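From: Haziq Setiawan
To: Jarnivus Beaders list
Date: Saturday, June 27, 2026
Subject: Re: sorting a mixed box of inherited beads and bracelets

Lynette wrote:
> Hi all, long-time lurker here. My aunt has moved into a smaller
> apartment and I came home with her jewelry, which is all in one
> cookie tin. Some of it is costume stuff with stones, some of it
> is stretchy kid bracelets my cousins must have made, and then
> there are a few hanging things on cords that I don't have a name
> for. Everything is hooked onto everything else. I tipped it out
> on the kitchen table once and half of it tried to roll onto the
> floor, so I put it all back and closed the lid.
>
> Do you sort by color, by type, or by what's worth keeping? And
> do I need one of those flocked bead boards? The ones at the
> craft store cost more than I want to spend on a job I'm hoping
> to do once.
>
> Lynette

Hi Lynette, and welcome out of lurking!

Skip the bead board. I have one, it was a birthday present, and it lives behind the printer. The board is great when you're laying out a necklace and need to see the length, but for a big tangly heap you want a plain smooth surface with a wall around it, and that's a tray. I did exactly this job over the winter with my mother-in-law's things and I still get the same tray out whenever I'm hunting for something. Mine came from Pattinasarany, the housewares place near us that's always half closing down. It's long and rectangular, pale on the inside (good, you can see dark beads AND clear ones), with striped sides just high enough to stop a runaway. I think it was meant for serving tea. I paid nine dollars and I've never served tea on it.

The other thing is what goes under the tray. Please don't do this on a bare table. I use my pink quilted cloth, the shiny crinkly one with the fringe, and it's wonderful for this because anything that hops over the side lands in all that stitching and mostly stays put. My wife thinks the cloth is too good for it. She may have a point but it washes fine.

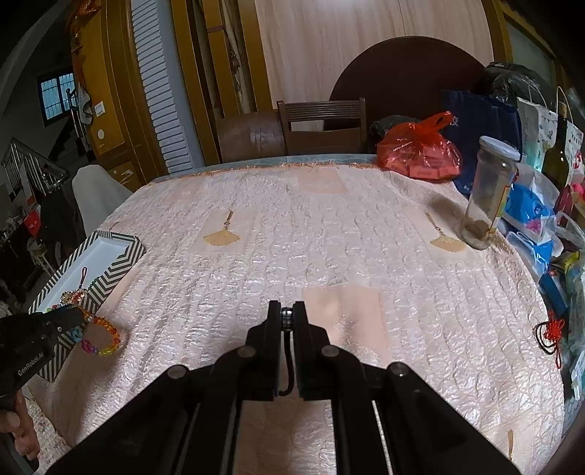 The tray on the pink cloth. That's the orange and yellow bracelet hanging over the near side, and the red cord loop behind it.

OK, so, your actual question. I'd sort by how a thing is held together, before you even think about color. Elastic in one group, cord and knotted things in another, metal pieces in a third, and loose beads into a jar with a lid. I know color is more fun! I started with color and had to undo it all, and the reason was that I'd put soft cord next to little metal bits with stones and edges, and the one caught on the other every single time I moved the tray. Color can come later, once nothing is grabbing anything.

For the elastic bracelets, give each one a gentle stretch and look at the gaps between the beads. If the elastic has gone dull or fuzzy, or doesn't spring back, cut it over the tray and restring. Don't try to save old elastic. I restring with Meketis cord, the 0.8, but there are people on this list with much stronger opinions about cord than me and I expect you'll be hearing from them shortly (hi, Doreen). Whatever you use, pull it a few times before you thread it or your bracelet will be loose by the end of the week.

Tangles: take the top piece first and lift it straight up, slowly. If something else comes along with it, lower the whole lot again and turn the heap a little before you try again. I used to pull sideways, and sideways is how I ended up on my knees with a flashlight behind the radiator in December. I found two beads and a hair clip. Shaped beads are the worst for hooking on, by the way. Round ones slide past each other but anything pointy digs in and holds.

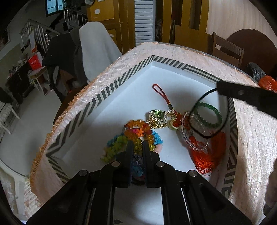

I'm fond of the star-shaped ones all the same. The lime green is not a color I'd ever have picked out in a shop, and next to the turquoise it looks terrific. Same with the spiky blue ones, which I was all set to give away until my niece told me I was being boring. So my advice on what's worth keeping is to wait. Put the "ugh" pieces in a bag, leave it a couple of months and look again. You know the aunt and the cousins too, so ask around before anything leaves the house! I nearly donated something that had a long story attached to it, and I only heard the story because I mentioned it at dinner.

Then the metal. I've got a gold-colored piece with a big green stone and a lot of little clear ones, and I can tell you from that one that you should never scrub. A dry soft brush, a makeup brush is perfect, and work from the middle outward. No water, no dip, and definitely no toothpaste, whatever your cousin saw on the internet. Stones in older costume pieces are often just glued in and the glue doesn't like getting wet. I brush mine over the tray too, in case one lets go. If you do have something you suspect is real, set it aside in its own little bag and have somebody look at it before you clean it at all.

The hanging things on cords could be a few different things and I'd love to see a picture. Mine is red, with a wrapped part that has gold thread in it, and I keep it hung up on its loop because the cord gets kinks if it's folded. If yours have been folded up in a tin for years, hang them on a hook overnight before you decide the cord needs replacing. Some of the twist drops out by itself. Don't iron it, I've tried.

For storage afterward, I bought the Stumovska drawers, the small set with 3 drawers, and they're okay. The top one sticks. If I did it over I'd get lidded boxes I could see into, because I open all three drawers every time anyway. And label the bag of stuff that needs restringing with the date or it'll still be there next year. (I have one. It isn't labeled.)

One last thing, give yourself a time limit. I set the kitchen timer and stop when it rings, even if I'm in the middle of a knot, and leave everything right there in the tray with a dish towel over it. Another good reason for a tray, you can carry the whole business to the sideboard when people want their dinner.

Let us know how the tin goes, and do post pictures, especially of whatever's on the cords!

Haziq

P.S. To whoever asked last month about the loose-bead jar: it was a jam jar. I counted when I emptied it and there were 86 in there, no two of them any use together.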